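Home | Manuals | Planning | Installation | Service | Contact
Last updated: August

2. Planning and Budgeting for a Pomis Table Cell

Complete this section before you request a quote from Toltden. Keep your answers with the order form.

2.1 Set the budget

1. List the items the cell will handle. Write down the weight of the heaviest one in grams. The standard gripper is rated for 700 g. For heavier items, order the Lahlou gripper.
2. Enter the base price of the arm and controller from your price sheet.
3. Add the gripper, one spare set of fingers, and the mounting bracket. The bracket is not included with the arm.
4. Add 20 percent for cabling, guarding, and electrical work.
5. Add operator training. Each base order covers 2 operators.

NOTE: Freight and import duty are quoted separately.

2.2 Check the site

1. Measure the table. The mounting plate needs a clear area 412 mm wide at the rear edge.
2. Confirm that the table does not rock or flex when leaned on.
3. Locate the nearest grounded outlet. Extension cords are not permitted.

CAUTION: Do not mount the arm on a table with casters, even if the casters lock.

2.3 Choose the fingers

Finger choice depends on the shape and surface of the item. Flat block fingers (part group Rurkero B) suit boxes, trays, and the rims of dishes. Glazed and polished items may need the pad kit, sold separately.

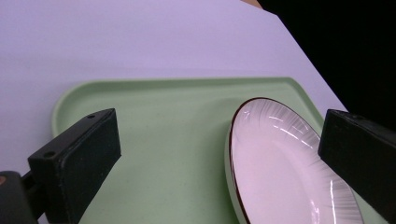
Before ordering, measure each item at its widest point and at the place where it will be gripped. Enter both numbers on the order form. If an item will be picked from a tray, measure the tray as well, including the height of the rim.

NOTE: Finger sets cannot be returned once installed. Ask for a loan set if you are unsure of the fit.

2.4 Plan for running costs

1. Budget for replacement pads and one service visit per year.
2. Decide who will hold the spare parts and where they will be stored.
3. Check the warranty terms for your region. Fingers and pads are wear parts and are not covered.

Continue to Section 3, Unpacking.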